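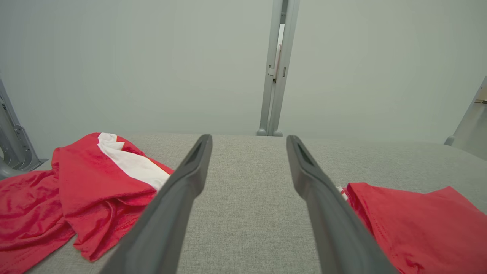 Two grey fingers, with fabric in the gap.

Red things in the wash

In September the laundry room at Rarkbridge gets busy again, and with the colder evenings come the thick clothes. I was asked to write something for the newsletter on colour that runs, as there were two complaints last month on the paper by the door, and one of them was mine. I lost a white pillowcase that I brought with me when I moved to this country. It is now a kind of salmon.

Let me begin with red, the colour that gave me the most trouble. A new red garment often carries more dye than the cloth can hold, and the extra dye goes out in the first washes. My mother washed every red item alone three times before it could meet the others. I do it twice, in cold water, and after that I put it only with dark clothes. If you wish to test a garment first, wet a hidden corner, press it with a white cloth and look at the cloth. When there is colour on it, wash the garment alone once more.

The harder question is the garment which has red and white together, as many sports clothes have. You cannot separate it from itself! For these I use the short cold program and I stay in the building. The most damage comes after the wash, when the wet cloth lies folded in the drum for an hour and the red part rests on the white part. Take it out at once, shake it, and hang it so the white hangs free. I had the bad habit to go home for soup in between.
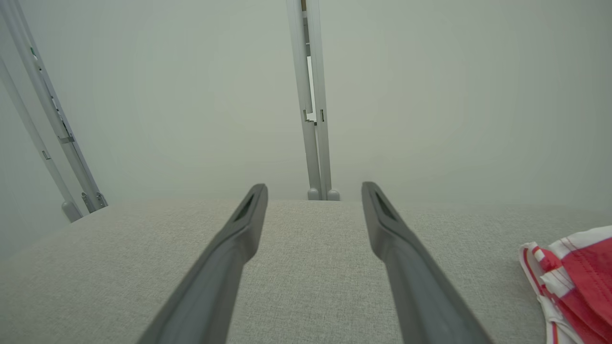 Hanging is something we could all do better in our drying room. The lines are old and they are close together, and when all 98 flats use them in the same week, the sheets touch each other and stay damp in the middle. Please leave some air. With the two dark grey fingers in the photo there is a broad wedge left open between the tips, and I would like to see the same between your towel and the towel of the neighbour. It needs to be nothing more exact than this. Thick sweaters should lie flat on the wooden rack, turned over in the evening.

For those who ask which powder I use: it is Vuvex, the one for colours, in the 400 gram box. I have no interest in the company and you may find a cheaper one that works as well. I used the Brustell liquid before, but the smell was too strong for me and it left marks on dark cotton — perhaps I took too much. Half of what the label says is enough in our machines, at least with our soft water.
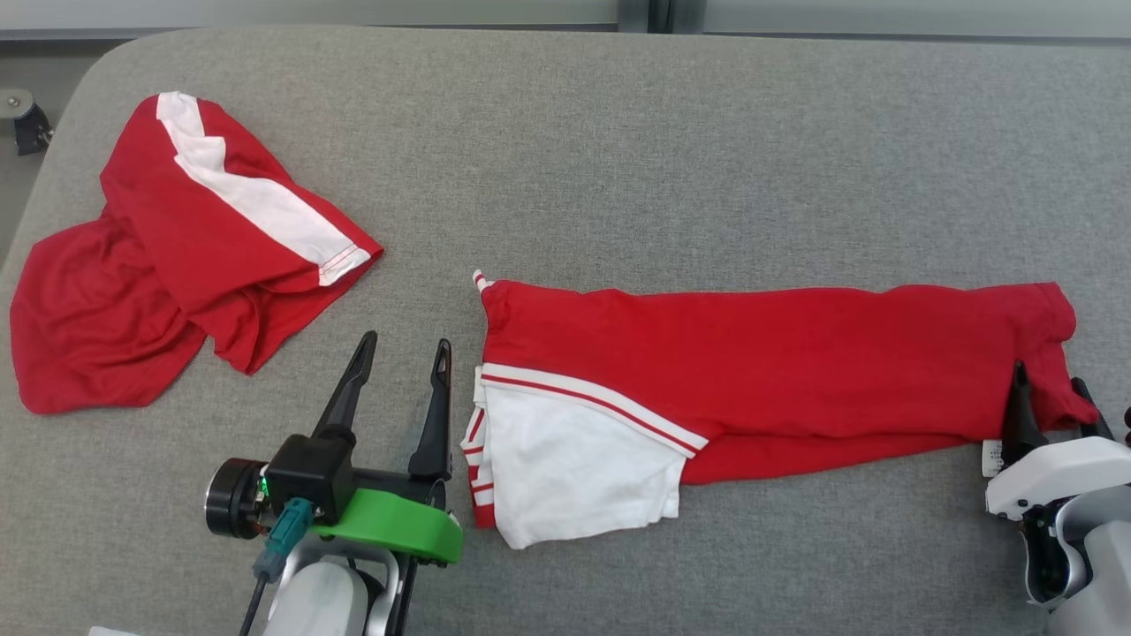
Red, with a broad white stripe.

A few words on the machines. Number 4 is working again. The repair by De Bruijn came to 110 dollars and was paid from the coin box, so the price of a wash stays as it is. The part that broke was the door lock, and I would ask you to close the door gently and wait for the click. If it does not click, open it and try again; do not push with the knee.

The booking sheet for the drying room is new from today, 9/25/23. Please write your flat number and not only your first name, we have three Annas. Clothes that were left behind are in the blue basket under the window until the end of the month, and among them is one very nice grey sock.

Ilse Van Dijk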